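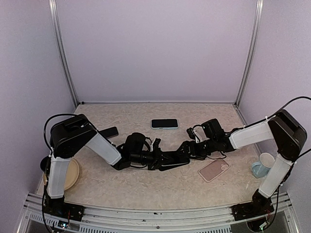 Black phone at the back, pink one nearer the front, both on the speckled top.

Old phones: keep, sell or bin?
Page 1 of 1

ywhitlock_7
I'm clearing out a drawer and want to get rid of some old phones. Black one has a light blue edge, the other is pink. A shop in town offered me $30 for the black one and nothing for the pink. Is that fair, or should I list them myself?

Karamanlidis_A
Depends on the model and whether the battery holds. I got $110 for mine in January, privately, with the charger and box. Took three weeks and a lot of messages.

trnka
Take the $30. Private buyers will waste your time -- half of them don't turn up.

Karamanlidis_A
Disagree. Mine all turned up. Put a firm price on it and meet somewhere public.

lorraine.l
Before you do anything, sign out of your accounts and then do the factory reset, in that order. I did it backwards and the buyer was locked out until I found my old password.

ywhitlock_7
Good to know, thanks. Does the colour matter for resale? The shop fellow seemed to think pink was harder to move.

trnka
Never made a difference for me. Storage and scratches do.

lorraine.l
My niece would only look at pink ones, so it can go the other way. Try $135 for the pair and see who bites.

trnka
$135 is dreaming without knowing the models.

ywhitlock_7
I'll charge them both tonight and post the models. If the pink one won't start it's going to the recycling depot.

Karamanlidis_A
Check for a SIM and memory card first.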